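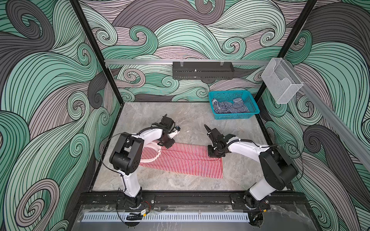 Ticket 2442: folding cell stalls between garments, open day demo
Opened by: Nusrat Memon
Assigned to: Decha Wongsuwan
Site: Grakamthorpe, demo hall
Status: closed, one follow-up open

Nusrat, 7:50 a.m.
Hi Decha, sorry to hit you with this before coffee! We have the Prillow cell set up for the open day and the doors open at 10. It folds the first shirt fine, then it just sits there. Both arms go to the hold pose, grippers a few inches over the table, and the operator screen says "waiting for cloth" even when there's cloth right under them. If I hit reset it does one more fold and stops again. Same thing four times in a row now. Kaiwen and I have already power cycled the whole thing, so please don't make us do that first.

Decha, 8:05 a.m.
Morning! OK, no power cycle, I promise. Can you tell me what you're folding, and whether anything changed since it left our shop? Lights, table top, wall panels, anything. Also, grab me the last lines of the run log. The whole file is huge and I only need the end.

Nusrat, 8:14 a.m.
Striped shirts, red and white mostly, plus the navy one in the teal basket at the back that's supposed to go next. The wavy green and gray panels are the same ones you shipped. Kaiwen says he re-seated the cable on the left arm when we unpacked because the strain relief had popped off. The lights are different for sure – this hall has big overhead ones and they're BRIGHT.

Log tail, typed out by me because the laptop with the log isn't on the network:

left: release ok
right: release ok
vision: region found, score low
vision: retry 8 of 8
vision: no region
state: hold, waiting for cloth

Decha, 8:22 a.m.
That's super helpful, thanks. So the arms are fine and the cable is probably fine too. The vision step gives up after its retries and then the cell thinks the table is bare. Two things I'd like you to try, in this order please:

First, open the vision page and read me the exposure. We shipped it at 3000 and I bet it's way too much for your hall.

Second, run the table calibration again with nothing on the table. Take the shirt off before you start! If there's cloth on there it learns the cloth as table and then you'll really be in trouble.

Nusrat, 8:31 a.m.
Exposure says 3000, yes. And um. Kaiwen ran the table calibration last night. I just asked him if there was a shirt on the table when he did it and he made a face.

Kaiwen, 8:33 a.m.
It was me, there was a shirt. I thought it wanted something to look at. The screen says "prepare workspace" and to me that meant put the stuff out!

Decha, 8:36 a.m.
Ha, no worries, I can see how you got there. I'll put that wording on the list. So: shirt off, exposure down to 900, save, then calibrate. It takes a couple of minutes. Please don't lean over the enclosure while it's going, your shadow counts too.

Nusrat, 8:52 a.m.
Done. Exposure at 900, calibrated with a bare table. First shirt folded, second shirt folded, third one it got the sleeve side and then held again. Better, but I have a school group at 10 and I don't want to stand there hitting reset in front of them. New log tail:

vision: region found, score ok
right: close
right: grip not confirmed
state: hold, check gripper

Decha, 8:57 a.m.
Different message, so that's progress. Now it sees the cloth but the right gripper doesn't think it's holding anything. How thick are those shirts? The confirm threshold was set with the heavier test towels we use here.

Nusrat, 9:01 a.m.
They're thin. Like, summer T-shirt thin. Minttu bought them on the way over because the box with the towels went to Liao's booth by mistake.

Decha, 9:04 a.m.
There we go! Go to Grippers, right side, and set the confirm level to "light fabric." Do the left as well so they match. Then run the shirts one after another without touching anything, and let it pick up its own rhythm. When you lay one out, keep it flat in the middle, where both arms can get at the ends. If it's bunched up on one side the arms have to reach across each other and it'll refuse.

Nusrat, 9:26 a.m.
Six shirts, no holds!! The navy one too. I made Minttu film it. The folds are a little wonky at the collar but I kind of like that, it looks like how I fold.

Decha, 9:28 a.m.
Love it. Leave it exactly like that. If it does hold while people are watching, use Resume on the operator screen. Reset sends both arms all the way home and takes forever.

Nusrat, 1:40 p.m.
Update from the floor. The morning went really well. The school group stayed way past their slot because every kid wanted to pick the next shirt, and one of them asked if it does socks (I said ask Decha). We had two holds all morning. The first was a kid's hoodie that somebody handed over, zipper and all, so fair enough. The second was at noon when the sun came in through the high windows and hit the table. I used Resume and it carried on once a cloud came over, but that's not much of a plan for this afternoon.

Jingyi Li, 1:52 p.m.
Jumping in from the Duterero side, we had the same sun trouble in our booth. There are blinds on those windows, the switch is behind the coat rack by the side door. I just put them down on your side as well.

Nusrat, 1:55 p.m.
Jingyi you're the best, thank you!

Nusrat, 4:45 p.m.
No more holds after the blinds. Packing up now. Decha, do you want the settings put back before we ship it?

Decha, 4:58 p.m.
Nope, leave them and I'll save a copy as a "bright hall" profile when it gets here. Just park the arms before you cut the power, and tape down that strain relief on the left for the trip.

I'm closing this one. Follow-up ticket is for the "prepare workspace" text, which will say "remove all items from the table" in the next build. And no, it doesn't do socks.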